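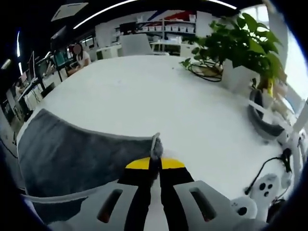

Corner pinch on the gray towel.

May 13, 2018

So I lost most of a week to 4 millimeters, and I'm still grumpy enough to write it up.

If you've been reading along you know we've been folding towels. Lots of towels! Well, the same few towels, lots of times. Gun-woo and I each take a turn at the big white table with the hand-held grippers, fold, flatten, shake it out, start over, and everything gets logged: where the gripper is, what its camera sees, how far open the fingers are. Then Rakiya trains on it overnight and in the morning we see whether the arm has learned anything.

By the start of the month we had 2000 folds and the arm was doing okay. Not pretty, but a towel went in flat and came out in something you'd call a rectangle. Then we added the newest batch and it got worse. Much worse. The right arm would go down to the corner, line up beautifully, close... and lift off with nothing. Again and again, very confident, holding air. Ülle was watching and said it looked like someone picking up a contact lens in mittens.

Naturally I blamed the training. Rakiya blamed the lighting (there's a big window next to the table and the sun does come in hard in the afternoon). We spent two days on that. We pulled the blinds, retrained, and the arm missed the corner in the dark instead.

The part that should have worried us more happened the day after. Gun-woo put in a quick fix that made the right arm close harder than the log told it to. It grabbed the corner, great, cheers all round, and then on the next pass it came down a bit low, caught the edge binding with the left arm still holding the other end, and both arms pulled. The towel went tight as a drum. Amarachi was leaning in to look at the fingertips at that exact moment and I have never seen anyone move backward so fast. She hit the stop and nobody was hurt, but her face was right there. The quick fix was gone within the minute and we had a long talk about who stands where.

After that we quit guessing and went back to the grippers themselves. Amarachi's idea was to stop using towels, which squish and hide everything, and pick up something thin and stiff with a known thickness. She had a small white card in her pocket, so we laid it on the edge of the towel and went at it over and over while I read the jaw numbers off the screen. Left gripper: a hair above zero, every time. Right gripper: 4 mm open, fingers visibly shut.
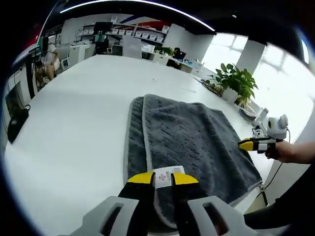
What was wrong

The zero had slipped. There's a little magnet on the finger shaft and a sensor that reads its angle, and the magnet on the right one was held in with a dab of glue that had let go. It could turn a bit inside its seat. So at some point it got bumped, turned, and stayed there, and from then on the gripper swore up and down that it was never fully closed.

Ashraf went back through the logs in Wulura (our recorder, which I love and which had been faithfully saving nonsense) and found the jump. It's a clean step in the middle of a session. Everything before it is fine. After it there are 55 folds with the right jaw off, and those were the ones I'd weighted extra heavy for being "fresh." Sorry, Rakiya.

We threw out the 55. I wanted to just subtract 4 and keep them, but the magnet may have wandered more than once and I didn't feel like arguing with it. The new magnets sit in a keyed pocket with a set screw. And every session now starts with both grippers squeezed shut on the bare table, and Wulura won't record until both read zero.

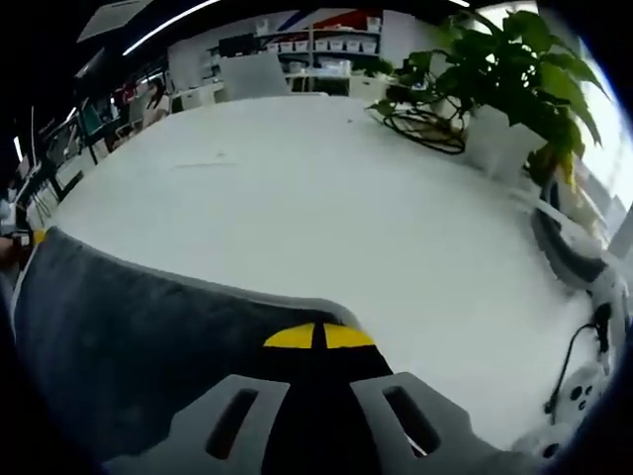
Same table, looking toward the plant and the coil of black cable.

The other change is a line of tape on the floor around the arms. If they're powered, you're behind it, and if you want to see the fingertips you look at the monitor. Amarachi laid it herself and it's a good deal farther back than I would have put it.

Retraining is running tonight. I also owe the left gripper a new magnet before it gets any ideas, and Ülle wants her mittens line printed on a mug.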